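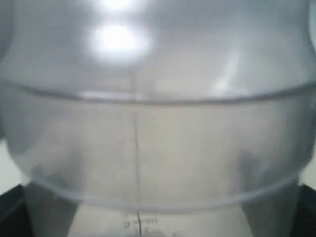

Notau Student Robotics Club, Manipulation Team

4.2 Clear containers

Of all the things we asked the arm to pick up this year, the clear plastic ones taught us the most, and they were easily the most fun to argue over. Figure 3 is a view from the wrist camera at very close range. The vessel is translucent and rounded, and two white glare spots sit near the top of its wall. They are far brighter than anything else on the plastic. The thin dark seam running down the lower part is the feature we got most excited about, as it gives a strong vertical edge where the wall itself gives almost none.

Our first detector, trained by Panagiotis Zupan on 851 wrist images of opaque objects, kept locking onto glare. We then labelled 300 more images of clear containers, marking seams, ridges and rims by hand and masking the highlights. Jussara Miranda wrote the masking step in a single evening at the Reisinger lab, and it is still the neatest piece of code in our repository!

With both sets combined, the detector centred on the container in over 7 of every 10 test images. Grey and off-white backgrounds remain hard (the plastic takes on their colour almost completely), and a slightly blurred close-up makes things worse. Small printed marks were no help at this distance, so we dropped them from the label set.

We would love to see another student team try the seam idea on glassware, where there may be no seam to find.

Figure 3. Clear vessel seen by the wrist camera, with glare on the upper wall and a vertical seam below.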